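What Happens at a Robot Open Day?

Every October the Garside workshop in Usimville opens its doors so people can come and look at robots. Most visitors expect something tall with glowing eyes that says "Greetings". They get a lot of tables.

Don't leave yet. The tables are the good part.

Why is it so hard to pick things up?

You learned to pick things up when you were a baby, mostly so you could put them in your mouth. You were terrible at it, then you got better, and now you never think about it. Robots are still at the terrible stage. Ask one to lift a grape and you may get juice.

A robot hand is called a gripper. Many grippers have just 2 fingers, which is 8 fewer than you brought with you (yes, thumbs count today). With only two, everything depends on where they go and how hard they squeeze.

So who teaches them?

People do. At Garside they have a project called Drindis, and it works a bit like holding a toddler's hand while they learn to draw. A person holds a gripper, walks up to a table and does the job themselves. The gripper remembers how it moved. Later, a computer studies all those moves and tries to work out the trick.

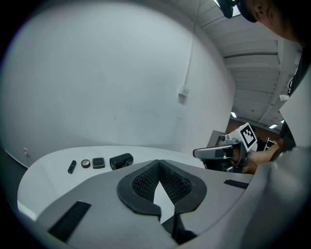
One go is never enough. If you only ever showed a robot how to pick up one cup, it would become a world expert on that cup and be baffled by your cereal bowl. The people at Garside do the same small job over and over, with small things and big things, round things and square things. It is a bit like tidying your room, except they get paid.

Can I have a turn?

Yes, if you are 7 or older. The first demonstration starts at 10 in the morning, and you will get to try a practice gripper called Irau. Your challenge is to move 6 wooden blocks from one tray to another without dropping any. Grown-ups may try too - they usually drop more, and then they blame the blocks.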